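02/05/2020

Up at 5, couldn't get back to sleep, so I made coffee and read the Ilondale forum until it got light. There's a long thread on whether old workstations are worth keeping. Half of them say throw it out and buy a laptop. The other half have four of them in the basement. I'm in the second half, though mine are in the closet and there are only three.

Rain most of the morning. Walked to the hardware store anyway for a bottle of isopropyl and some cotton swabs. They only had the small bottle. Also bought a pack of furnace filters and forgot the light bulbs, which were what I wrote on the list first.

Started on the big tower after lunch. I've put this off since the holidays. It's the one I got from Omid Kermani when his office in the Ebrahimi building closed up. He said it ran fine until it didn't, and that was all he could tell me. It would power on, the fans would go to full speed, and then nothing on the monitor. I tried a different monitor in January and a different cable last week. Same thing both times.

It's a heavy machine. I had forgotten. I used the handles to get it up on the workbench and laid it on its side, and I could feel it in my lower back for an hour afterward. I'll say this for whoever designed it, the handles are in the right places. The release latch is blue, and so are the tabs for the expansion cards and the ones on the drive bays, so if it's blue you're meant to pull it or push it. I wish the car was built that way.

Side panel off, no tools. Dust was bad around the front and in the grille at the back. I took it out on the porch under the overhang and went over it with a brush and the can of air, holding the fans still with a finger. Then carried it back in. That was the second lift of the day and I should have brushed it out first and then put it on the bench. Wrote that on the card in the toolbox lid for next time.

I took the heatsink off next. The old paste had gone hard and gray and I had to twist it back and forth for a good while before it let go. I was worried about pulling the processor out with it still stuck on. It stayed where it was. Lifted the lever, opened the bracket, took the processor out, and set it on a coffee filter. Cleaned the top with the isopropyl. It took 12 swabs, and the last couple came away white, so I stopped.

Looked at the socket with the flashlight and the magnifier from my stamp box. I was expecting a bent pin, since that's what everyone on the forum says when you describe a machine that spins up and shows nothing. I couldn't find one. I went across it row by row, then turned the light to come in from the other side and went across again. If there's one bent, it's bent less than I can see. My eyes aren't what they were, so I may ask Omid to look when he comes by.

Left the graphics card where it is for now. It's a black thing and it fits tight against everything around it, and I want to do one part at a time and know what I changed. Last year I swapped four things at once in the small Femero and it came back to life, and to this day I don't know what was wrong with it. The power supply is staying put too until I've tried it with the tester. The tester is at my brother's.

I read the labels while I had it open. There's one on the rear edge by the handle, one up on the inside wall near the top, a big black one on the power supply and a little white one beside that with red on it. I copied what I could make out into the green notebook, under the page for the Flusex printer. I should start a separate notebook for computers. The printer pages are all out of order as it is.

The wiring is neater than I would have left it. It runs in a bundle over by the drive cage, red and orange and yellow and black and some blue. I followed it along with a pencil to see if anything had been chewed or pinched. We had mice two winters ago, and this machine wasn't in the house then, but I don't know what Omid's office had. Didn't find any damage on the stretch I could get at.

Stopped at four to put the chicken in. While it cooked I looked up the price of a replacement board. There are used ones, and they cost more than the whole computer would bring in working order. So if it's the board then that's the end of it, and I'll pull the parts and take the case to the metal drop-off. I'd be sorry about that. It's a good case.

A used processor is cheap enough that I'd take the chance. I put one on my watch list and didn't buy it. I'll give it until the weekend.

Chicken was dry. I had it with the rest of the rice and some of the pickled beans, and there's enough left for two lunches.

Called Omid after supper. He asked if there was anything left on the drives and I told him I hadn't gotten that far. He thinks there are pictures on there from the trip to the lake, the year his daughter learned to swim. He had never mentioned that before. I said I'd get the drives out and try them in the other machine before I did anything else to this one. So that moves up to tomorrow. I have the adapter somewhere, either in the drawer under the phone or in the box marked CABLES GOOD. There is also a box marked CABLES and I would sooner not go into that one.

The paste I have is from May of last year and it's supposed to keep. I squeezed a little onto a piece of cardboard and it looked all right. Won't need it until I have a processor to put back in, this one or another.

For tomorrow: find the adapter, drives out, label them left and right with tape before they come loose. Light bulbs. Call about the gutter. Pick up the tester if the rain quits.

I've left the tower open on the bench for the night with the socket empty. The processor is in its plastic clamshell in the top drawer, and the screws I took out are in the lid of a jam jar next to it. 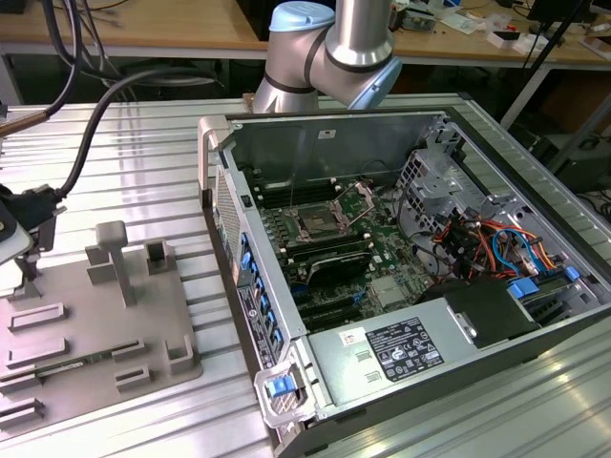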